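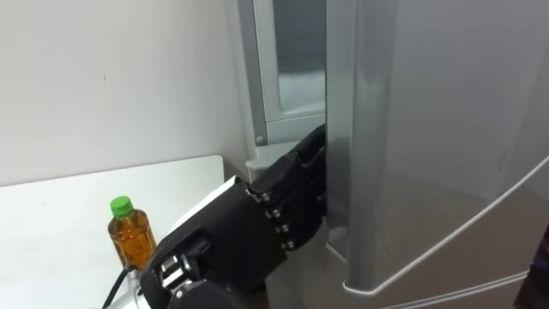 Gristmont shop drops "detox" claim from magnetic water sticks

A wellness shop in Gristmont has stopped telling customers that its magnetic water sticks "flush toxins from the joints," after a complaint from a retired pharmacist who bought one and asked to see the evidence.

The sticks, sold under the name Cumora, are finger-length steel tubes with a magnet sealed inside. Buyers are told to stand one in a drink for two hours and then sip the drink through the day. A single stick costs $94. The "family set," which adds a second stick and a cloth pouch, is $196.

Siu-fong Su, the pharmacist, said she bought hers in November for a stiff knee. The leaflet in the box promised "restructured" water that would be "more easily absorbed by tired tissue." She wrote to the shop asking what restructured meant and how anyone had measured it.

"I got back a page of customer comments," she said. "People slept better, people felt lighter. One man's dog liked it. I had asked for a study."

Angus Cosgrove, who owns the shop and imports the sticks, said he changed the wording on his shelf cards and website to avoid an argument and still believes in the product. The new cards say the sticks "may support a sense of well-being." He has not offered refunds to people who bought under the old wording, and said Su is the only customer who has asked for one.

He did share what he called the research file. It runs to two documents. The first is a summary of a trial carried out for the maker by a company called Pamham, in which people with sore joints drank treated water and rated their pain before and after. There was no comparison group drinking plain water, and the summary doesn't say how many people dropped out. Sore joints come and go by themselves, and people tend to buy things like this when they feel at their worst, so a fair number would have reported feeling better whatever they drank.

The second document is an essay on magnets and "cell memory" credited to the Mbeki Method, with no author and no date. It cites no experiments.
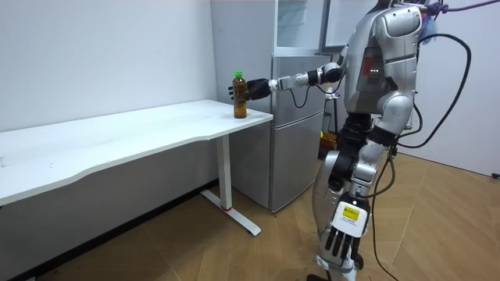 The leaflet's instructions are also hard to pin down. On one side it says the stick works only in still water at room temperature. On the other it says any cold drink will do, juice and sports drinks included, and that the effect passes through plastic, so the stick can simply be rested against a sealed bottle. By that reading an amber-brown drink with its bright green cap still screwed on, like the one standing on the white desk, would qualify for treatment without anyone opening it. Cosgrove said he tells customers to use whatever they like drinking. Asked which side of the leaflet was right, he said both were.

Water is very weakly repelled by magnets, and the effect of a small one in a glass is tiny. Water molecules also shift their arrangement constantly, in far less than a second, so any pattern a magnet did set up would be gone long before the glass reached anyone's mouth. The leaflet says the charge "holds for a full day."

Su said her knee is the same as it was. She has gone back to the stretches her physical therapist gave her, which cost nothing beyond the first visit, and she wishes she had kept them up in the first place.
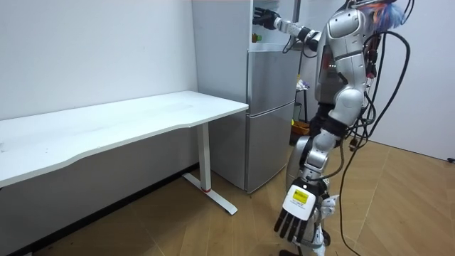
Storage is where the claims get most ambitious. Cumora's website sells a larger "home block" meant to sit among the groceries and treat everything near it, milk and leftovers included, and it warns that the block needs a shelf to itself. A tall refrigerator with a separate upper compartment, such as the silver-gray one against the back wall, would presumably give it the top section and leave the food to fit in below. The website gives no figure for how far the block's influence reaches, or how a buyer would tell if it had stopped. Cosgrove doesn't stock the block yet. He said he is "looking at the numbers."

Anyone with joint pain that lasts or gets worse should see a doctor, and swelling, redness or fever along with it needs prompt attention. Strong magnets should also be kept away from pacemakers and other implanted devices. The Cumora leaflet mentions this in small type on the back, under the care instructions for the pouch.

Su has asked for her $94 back. Cosgrove said he is considering store credit.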